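I keep reading that you can save a fortune by switching to a meal box. Kandasamy says its customers save $245 a month. Compared to what, dinner out every night? The ad doesn't say, and I looked for the small print twice.

So I went back through my own receipts for May, the one month I kept them all. I spent 59 dollars on food I threw away, mostly salad greens and one very optimistic piece of fish. That hurt to see. But the cheapest Kandasamy plan would have cost me more than that every week, and I'd still have had to buy coffee, milk and breakfast. 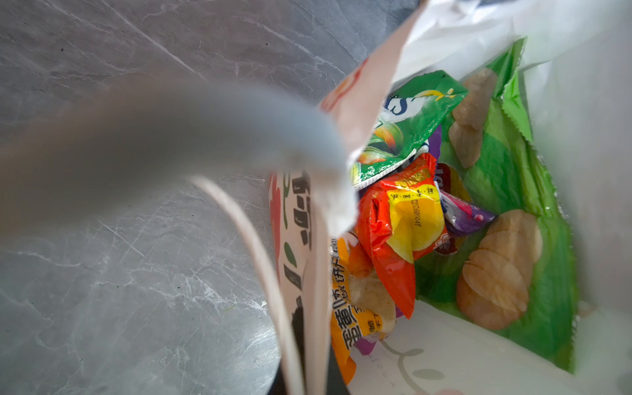
Paper bag, marble counter.

My friend Marisa Greco swears by Allero, the other one with the podcast ads. She says it taught her to cook, and fine, maybe it did. She also gets a discount each time she signs somebody up — I'd like to hear from a fan who doesn't.

What bugs me most is the word "free." The first box is free if you hand over a card, and then you have to remember to cancel before the second one ships. 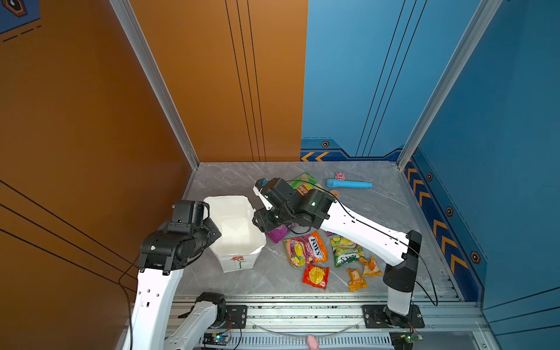
I did try canceling Allero, by the way. It took three screens and a survey, and the last button was pale gray on white. I don't think that was an accident. For now I'm sticking with a list on the fridge and soup on the nights I get home late.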